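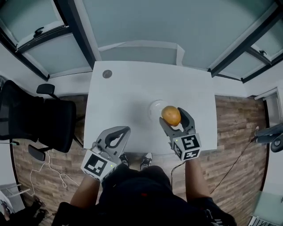 A hand-held gripper is a robot end effector fitted to a handle and operated directly by a person, without an arm behind it. The operator carries the gripper to an object, closes the fingers, moves the object and lets go, while the position of the gripper is recorded. Hand-held grippers are used to collect demonstrations for training manipulation policies and to compare finger designs before a design is mounted on an arm.

Construction

Most units have two opposed fingers on a common slide or linkage, a handle below or behind them, and some means of tracking. Finger profiles fall into two broad groups. Flat parallel fingers give a large contact area on boxes and other square-sided goods. Curved, claw-like fingers partly enclose a rounded object such as a piece of fruit, and hold it at lower force. They are less suited to thin items lying flat, where the tips meet before the rest of the finger does.

Handles are either trigger-operated, with a mechanical link to the fingers, or motorized, with a switch under the thumb. Trigger handles pass some of the contact force back to the hand. Motorized handles do not, but their closing speed can be matched to that of the gripper on the target arm.

Tracking

Optical tracking often relies on fiducial markers, which are printed black-and-white square patterns whose position and orientation can be computed from a single camera view. A flat marker is lost when it turns edge-on to the camera. For this reason markers are commonly placed on the faces of a cube fixed near the fingers, so that at least one face stays readable through most wrist rotations. In two-handed work each gripper carries its own cube, and every face needs a separate identity to keep left and right from being confused.

Common sources of error are motion blur, glare on glossy marker prints, and blocking of the cube by the operator's forearm. Head-mounted cameras add a further term, as the camera itself moves and its pose has to be estimated against a fixed reference.

Comparison trials

The Keterier procedure, drawn up at a test workshop in Temutbridge, is one method for comparing hand-held grippers. It calls for a plain table, a fixed set of objects and two grippers used together. The set includes rounded produce, a clear glass bowl and several rigid blocks. Each gripper pair is run for 56 trials per object, with a limit of 30 seconds per trial. A trial is scored as complete, dropped or timed out. Slips that do not end in a drop are logged separately.

Clear glass is included mainly as a test of vision. Bowls return few usable depth readings, and their rims show up in color images chiefly as highlights – a poor basis for locating a grasp point.

In the first published comparison, the Pinto curved finger and the Wolow flat finger were run on the same handle. The Pinto had fewer drops on produce. The Wolow was faster on blocks, and the two were level on the bowl. Finger pads on both were replaced after 1,000 closures. A repeat in July used 61 trials per object and kept the same ranking.

Limitations

Results from hand-held trials do not carry over fully to an arm. A person corrects a poor approach without noticing it, and can reach wrist angles that many six-axis arms cannot hold near the edge of their workspace. Operator fatigue also affects later trials – the Keterier procedure sets a rest between objects but does not fix its length. Gripper weight is reported with the scores, though no correction is applied for it.

See also

End effector
Fiducial marker
Learning from demonstration
Teleoperation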